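Widetti kitchenware, packing floor, 11/09/2022. I said I would write something longer once the first stretch of the automation project was behind us, and my tea is still hot, so let me try. It will take several posts, because I have never managed to tell anything short.

For anyone new here: I run the afternoon shift in finishing and packing. We make plastic things for kitchens, the sort you own without remembering when you bought them. I have been on this floor long enough to have trained a good half of the people on it, and I am fond of nearly all of them (you know who you are, the rest of you).

The company signed with Grostgate back in May. The plan is that robot arms take over the pick and place work between the trays and the packing line. Somebody picks up a piece, turns it, looks at the rim, sets it down, picks up the next one. On a full shift at my table that was 2062 pieces. If you want to know what it does to a wrist, ask anybody's wrist.

When the news came there was a meeting in the canteen and it was not a cheerful one. People wanted to know whose job it was, and the slides had a lot of arrows on them and very few names. I stayed up late that night writing down who does what on my shift, including all the things that aren't in any job description, like who can hear when the conveyor belt is about to slip.

What I hadn't understood is how much of the first stage would be done by hand. Before the arms do anything on their own, people from the floor show how the job goes, using a gripper you hold yourself, with the same kind of fingers the arm will have. You squeeze, it closes. You do the job as you always have, only with somebody else's fingers, so to speak.

It is harder than it sounds! The spoon-shaped pieces with the beaded rim were our first big quarrel. Everyone's instinct is to go for the bowl, since that's the bit you would hold while looking it over. But the bowl is all curve and shine, and we talked ourselves around to taking it at the narrow part, just below where the bowl ends, with one pad on each edge of the handle.

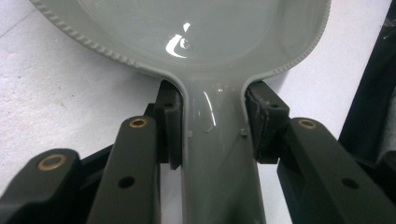

Hrefna Þrastardóttir wrote back to me that we went through the same thing at Ovitz, and the grip was the easy part, what she would ask about is the breaks. Once the arms were in, the line never paused by itself any more, and it took them far too long to notice that people had stopped talking to each other.

Hrefna, thank you, I have been turning that over ever since I read it. You're right that our little pauses were never written down anywhere. They came when a tray ran out or when somebody had to fetch labels, and that was when you heard about the new grandchild or the bad knee. I brought it up with the managers the next morning and we now have two fixed stops in the afternoon that the line has to respect, and I intend to guard them like a goose.

Some figures, for those who asked. We have recorded 1045 demonstrations on my shift so far, and 684 of those are the spoon shape. The others are lids and scoops, which I will spare you. The recording hours are paid at the higher rate, and that took three meetings and one raised voice (mine, I'm afraid).

What has changed for people already? Two of my packers have moved over to checking recordings, and they are wonderfully strict. One man tried it for a week and asked to go back to the trays, and he went back, no fuss made. Gunnlaugsson in maintenance has taken over looking after the finger pads and keeps spares in a biscuit tin.

And I won't pretend the worry is gone. We have a promise in writing that there will be no layoffs on account of the arms through the first year. After that there's a review, and I have asked for a seat at it for someone from each shift. I haven't had an answer yet. If you work somewhere that has been through such a review, I would dearly like to hear what you wish you had asked.

Tea is cold now. More when the first arm is bolted down next to table two.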